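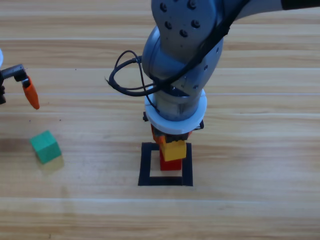
So who loses a job when the arms come in? At the Folanwood plant in Idell, the people I met all still had one, but hardly any of them had the same one as last spring.

Notes from the visit, 8/16/22, typed up on the bus so forgive the mess. Sign in, badge, safety glasses that don't fit over mine. Aranka Fekete runs the packing side and walked us round at a fair clip. 262 people on site, 18 of them moved off hand packing since March. Mostly to setup and checking. Two went to the Mirnen warehouse, their choice she said.

Practice room first. Toy blocks, a square of black tape on a wood table, two arms. Operators learn on that before they get near the line. Stacking is harder than I'd of guessed — I had a go and knocked over everything.

Then the line itself. Loud. Sohail Sandhu packed by hand for years and now looks after a row of arms. Wrists are better, he says. Misses talking to the person across from him, there isn't one now. Also the pay bump was 50 cents an hour, which he thinks is a bit thin for being the one who gets called when it all stops. Aranka heard that and didn't argue.

Breaks changed too. Used to be everybody at once, now staggered so someone's always on the floor. Canteen half empty at noon. Soup was good.

Asked about night shift and got a vague anser. Still being talked over, apparently. Will chase.

Munshi site is next on the list, smaller place, no arms there yet. Bringing my own glasses.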